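Looking After Handheld Consoles, Game Cards and Controllers at Home

Guidance for members of the Dukutik Games Library

Consoles and games borrowed from the library are used by many households in the course of a year. The following advice is issued to all members at the time of joining and applies equally to equipment of their own. It does not replace the maker's instructions, which should be followed wherever the two differ.

Before cleaning

Switch the console off fully. Sleep mode is not sufficient, as the buttons and touch screen may still respond. Disconnect the charging lead, remove the game card and close the card slot cover if there is one. Wash and dry your hands, and work on a clear table in good light. A folded towel laid under the console will protect the lower casing and stop small screws or stylus tips from rolling away.

Screens

Dust should be lifted off before any wiping is done. Grit that is rubbed across a plastic touch screen will leave fine scratches, and these cannot be polished out at home. Use a soft, dry brush or a hand-operated air blower, then wipe gently from the top edge to the bottom with a clean, lint-free cloth. If finger marks remain, dampen one corner of the cloth with water, wring it out well and go over the marks once more.

Do not spray any liquid directly on to a screen. Window cleaner, nail varnish remover, washing-up liquid and kitchen sprays are all unsuitable. Kitchen paper should also be avoided.

Where a screen protector is fitted, lift it only if dirt has become trapped beneath it. Protectors on library consoles should be left in place and any bubbling reported at the desk.

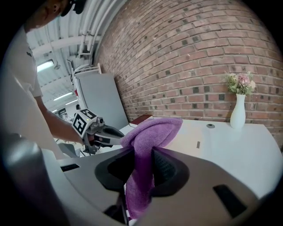

Cloths kept for screens should be washed separately from towels and bedding, at a low temperature and without fabric softener, which leaves a film on the fibres. Allow them to dry in the air and store them in a closed bag or tin. A cloth that has been dropped on the floor should be washed before it is used again.

Buttons and sticks

Sticky buttons are the fault most often reported to us, and the usual cause is a sugary drink. Wrap a barely damp cloth around a wooden cocktail stick and run it around the edge of the button, pressing the button several times as you go. Leave the console for 10 minutes and repeat if needed. Analogue sticks may be tilted to one side and cleaned at the base in the same way.

Members should not open the casing of a library console. Repairs are carried out by Flosach, and a console that has been opened elsewhere may be refused.

Game cards

Hold cards by the edges and keep fingers away from the metal contacts. If a card is not recognised, remove it, check the slot for fluff and insert it again. Should this fail, wipe the contacts once with a dry cotton bud. Blowing into the slot or on to the card is not advised – moisture from the breath can mark the contacts over time.

Each card should be kept in its own case. The library lends 700 titles, and loose cards returned in bags or envelopes cause considerable delay at the desk. Members with collections of their own may find the shallow Ansari storage tray useful. It holds cards flat and fits in an ordinary drawer.

Charging and storage

Charge consoles on a hard surface, away from cushions and bedding, and use only the lead supplied. If a console is to be put away for the school holidays or longer, leave the battery partly charged and top it up every 2 months. A battery that has swollen, or a casing that no longer closes flush, must not be charged. Bring the console to the desk at once.

Store consoles closed, in a case, away from radiators and windowsills. Leads should be coiled loosely and held with a fabric tie. Tight winding around the console strains the plug.

Multiplayer sessions

Where several players share equipment, wipe the controllers between groups and keep food and drink on a separate table. The Terel carry case, lent with each party set, has a numbered space for every item. Please check it against the card inside the lid before returning the set.

Loans run for 7 days. Faults should be written on the slip provided, including those which seem minor.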